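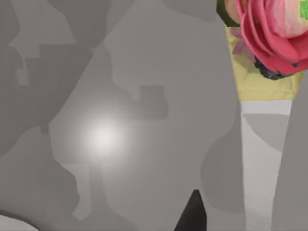 How to Get a Copy of Your Crash Report in Sosis

By Amnuay Meesuk

Print this page | E-mail this page

Somebody hit you, or you hit somebody, or the two of you met in the middle of Rampersad Avenue and still disagree on the details. An officer wrote it all down. Now your insurance company wants what the officer wrote, and it would like it by Monday.

The report exists. Getting hold of it takes a little patience and, if you go in person, quarters for the meter. I have done this three times in four years, only once for a crash that was my fault, and these are the steps as they stood in May.

Step 1. Find your incident number

Before the officer left, you should have been handed a slip about the size of a grocery receipt. Look in the glove box, then in the pocket of whatever coat you were wearing. The incident number is on the top line and starts with the letter S.

If the slip is gone, call the records desk at the main police number and ask for extension 3374. Give them the street, the day, the approximate time and the last name of one driver. They can usually find it while you wait. The hold music is a single flute, and you will know it well by the end.

Don't call 911 for this. People do.

Step 2. Make sure it's the police who have it

A crash inside the city limits belongs to the Sosis police. A crash on the state highway, including the ramps, most likely belongs to the highway patrol, who have their own form and their own fee. The Undaser Bridge is the tricky one. The west half is city and the east half is county, so a long enough skid can involve two departments. The agency name is printed on the slip under the number. Go by that and ignore the color of the car you remember showing up.

Parking lots are a separate headache. If nobody was hurt and both cars could be driven away, the officer may have helped you swap names and left without writing a full report. In that case there is nothing to request, and your insurer will have to make do with your account and your photos.

Step 3. Wait a few days

The officer writes a draft, a supervisor reads it, and somebody in records types it into Hotden, the system the department bought to speed things up. Allow five business days for a fender bender. If anybody went to the hospital, allow two weeks. If there was an arrest, it can be longer, and some pages may be held back until the prosecutor has finished with them.

Calling every morning does not move you up the line. I tested this.

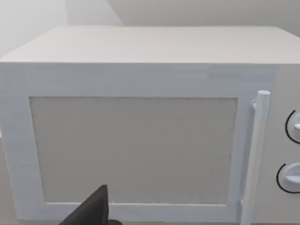 Can my insurance company request the report for me?

Most insurers will do it if you give them the incident number, and they generally pay the fee themselves. Ask your adjuster to send you a copy as well, so you can check it for mistakes.

Step 4. Choose online or in person

Online: Go to the Hotden page through the police department's website and pick "Crash report, involved party." Type the incident number with no spaces and no dashes, even though it is printed on your slip with both. Enter your last name exactly as it appears on your license. If the system says there is no match, try it in capitals. If it still says there is no match, the report may not be approved yet, and the message is the same either way – a nice touch.

You get a download link by e-mail. It expires after two days, so save the file as soon as it opens. Check your spam folder, where mine has landed every time.

In person: The records window is in Room 19 on the ground floor of the public safety building, at the Rampersad Avenue entrance. It opens at 8:30 in the morning and closes for lunch at noon. The sign says lunch ends at 1 p.m. Bring:

- a photo ID
- the incident number
- a card or a check, as the window doesn't take cash
- a signed letter if you are picking it up for someone else, plus a copy of that person's ID

Drivers, passengers, vehicle owners and anyone whose fence got involved all count as parties to the crash. Lawyers need a letter from the client. Curious neighbors need to file a public records request and will get a version with a lot of black ink on it.

Step 5. Read the whole thing before you send it on

The first page is boxes with codes in them. The key to the codes is on a separate sheet, and you should ask for it, or look for the second file in the online download. Without it you will learn only that your vehicle was a 4, traveling 2, and that the weather was 1.

Check these in particular:

- your name, address and plate number
- the insurance policy number for each driver
- the direction each car was going
- the diagram, and which car is labeled Unit 1
- the witness list
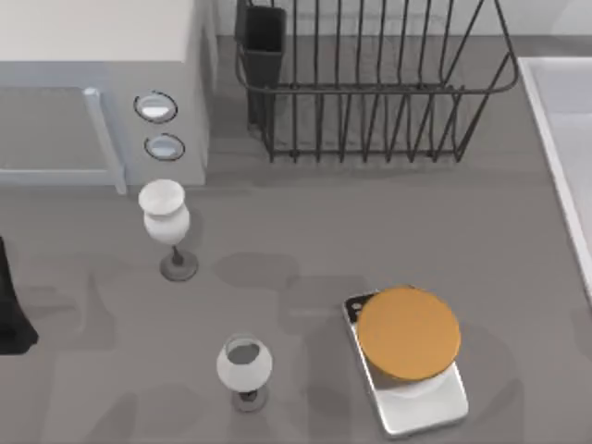
The diagram deserves a second look. Officers draw them at the roadside, frequently in the rain, and my last one had me coming out of a street that has been closed since the bridge work began. Unit 1 is often the driver the officer thinks caused the trouble, but the label by itself doesn't settle who pays.

Step 6. Ask for a correction if you need one

Plain factual errors are easy. A wrong plate, a misspelled name or a missing policy number can be fixed with a one-page form from the records window. Attach a copy of whatever proves you right, such as your registration. Expect it to take a week.

Opinions are harder. If the report says you were following too closely and you believe you were following beautifully, the officer doesn't have to change a word. You can submit your own written statement, which is added to the file behind the report. The form has space for 200 words. A man ahead of me at the window had brought over 300, and was sent to the bench by the door to cut them down.

Keep the tone flat. Say where you were, what lane you were in, what color the light was and what happened next. Leave out what you think of the other driver's upbringing.

Step 7. Keep a copy

Put one in a folder at home and send one to your insurer. If the other driver contests the ticket, you may be called to traffic court months later and asked what time it was when you braked. The report will know. Bring it with you, along with more quarters.

Print this page | E-mail this page

Contact us | Copyright Sosis Street Guide. All rights reserved. | Back to top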